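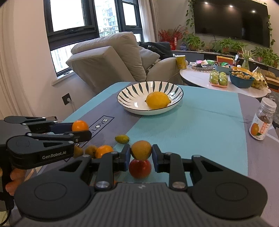

How long does fruit keep once it's out of the bag?
Depends on the fruit and where you put it. Apples will sit in a cool room for weeks, oranges for a week or two, and a ripe mango wants eating by tomorrow.

Keeping fruit at home
Updated 5/16/21

I used to buy fruit the way other people join gyms. Having thrown out a shameful amount of it, I now do the following.

1. Sort it when you get home. Anything bruised goes at the front and gets eaten first, however unfairly.

2. Don't wash it yet. Damp skins go mouldy. Wash each piece when you want it.

3. Leave hard mangoes out on the side. Press near the stalk once a day, gently. When it gives a little, move it to the fridge, where you have a few days' grace.

4. Keep apples away from anything you don't want to ripen. They give off a gas that hurries their neighbours along. If you have a mango like a cricket ball, put the two in a paper bag together and fold the top over.

5. Oranges like air. Take them out of the net, and turn them over now and then to look for soft patches. The bad one is always underneath.

A word on bowls. Mine is a Sestari, it cost 30 pounds at the market in Bimbridge, and it is so deep that whole satsumas have retired in there. A wide, shallow dish is better. In August, skip the dish and use the bottom drawer of the fridge.

Too far gone? Peel it, chop it, freeze it flat on a tray, then bag it up and write the month on the bag.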